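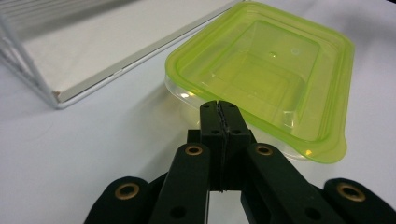 *Fingers closed, green container just beyond the tips.*

# Buy the boring gripper

I have spent most of the winter comparing two hand-held grippers, the Lina and the Gwynne, and I've come to an opinion that will not make me popular with people who like spec sheets. Grip force is the wrong number to shop by. What matters is whether the two fingers come back to the same place every time you close them.

The Lina is the stronger of the two. On paper it wins easily, and for a week or so I thought it won on the bench too. It holds a full water bottle without complaint. But its fingers drift. After 500 closings the pads on ours met a little off center, and from then on every thin edge we picked up came out at a slight angle. You can correct for that in software if you know it is happening. We didn't, until we went back through the recordings.

The Gwynne is weaker and slower to open. It also closed the same way in December as it did when it came out of the box. I would take that trade on any day of the year.

Most of what people want moved in a kitchen or a stockroom is light. A plastic food container weighs next to nothing, and it flexes if you press the sides. Extra force only bends the wall and makes the rim pop out of the fingers. With a pair of grippers, one on each side, the trouble doubles: if one closes early, it pushes the container into the other. We lost more trials to that than to dropping things.

Pads deserve more attention than they get. Brurklow sells a soft pad and a firm one, and the catalog leads you toward the soft. I'd start with the firm. The soft pad feels better in the first 20 minutes and then picks up dust, and a dusty pad slides on smooth plastic. Wiping them down every hour works, but it is one more thing to forget.

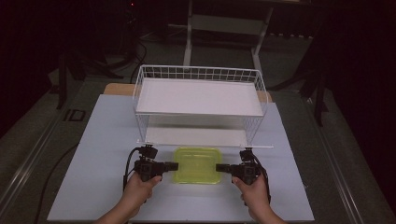
**Should you test with one gripper before moving to two?**

Start with one, and stay there until it can pick up the same object from 5 different approach angles without a miss. Problems with timing between two hands are hard to sort out when either hand might also have a fault of its own.

I have less to say about controllers. We ran everything through the Nestel, and it was fine once the cables were strapped down. Cable drag is real, though. A stiff cable pulls at the wrist and shows up in the data as a small lean to one side. If a vendor lends you a unit, ask for the cable you would be using, at the length you would be using.

The usual objection is that a stronger gripper gives you room to grow. Maybe so, for a shop that plans to lift castings next year. We aren't one, and I doubt many of the people reading comparison tables are either. Put the money into a spare set of fingers and 3 sets of firm pads.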